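Sorkov airframe list — README

Notes to go with the list of surviving carrier jets and bits of jets. Started by Lorraine Grimshaw, now kept by me (Clem Faulkner) and Warrick Rutherford when he has time. Written in a rush, will tidy later.

What's in it

One row per airframe. Fighters and trainers that flew from ships, straight-wing and early swept-wing. No helicopters. No replicas unless more than half the metal is real, and even then ask Warrick first.

300 rows at last save. Last full check November 21, 2019. Anything added after that has only been looked at by one person.

Columns

airframe — serial as painted on the data plate, not the tail. Tails get repainted and they lie.
type — short name, lower case
where — town, then museum or owner
state — flying, whole, part, scrap, gone
seen — month and year somebody last stood next to it
source — initals of whoever sent it in
notes — free text, a mess

There are 12 rows with no serial at all. Mostly noses and wing panels. Leave the cell blank, don't put "unknown", it breaks the sort.

Known problems

Cillian Ó Dubhghaill's August batch uses the old state words (good / fair / poor). Not converted yet. Don't guess from the notes, ask him.

Two rows are probably the same aircraft. Fuselage in one place, wings in the other, both owners say theirs is the real one. Kept apart for now.

Commas inside notes. If your spreadsheet splits them, open as tab separated instead.

The Postov yard was cleared and about 2 rows still point there. Marked "gone" untill somebody finds where they went.

Pictures

Pictures sit in their own folder and are not covered by the checks on the list. Keep them small.

Round tray, then the round plate, then the blue tray:

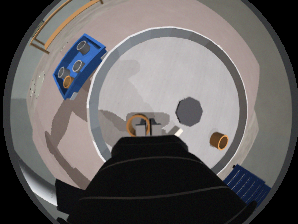
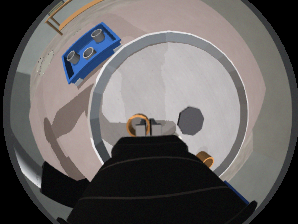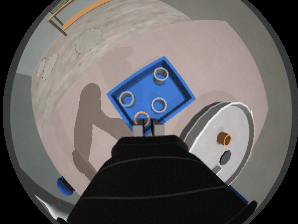
Sending corrections

One airframe per message please. Serial first, then what's wrong, then how you know. A photo of the data plate beats a book, and a book beats a forum post.

Don't send the whole file back with changes in it — I can't see what you altered and neither can Warrick.

Use

Free to copy, say where you got it. Lorraine's original notes are hers, so ask before printing those.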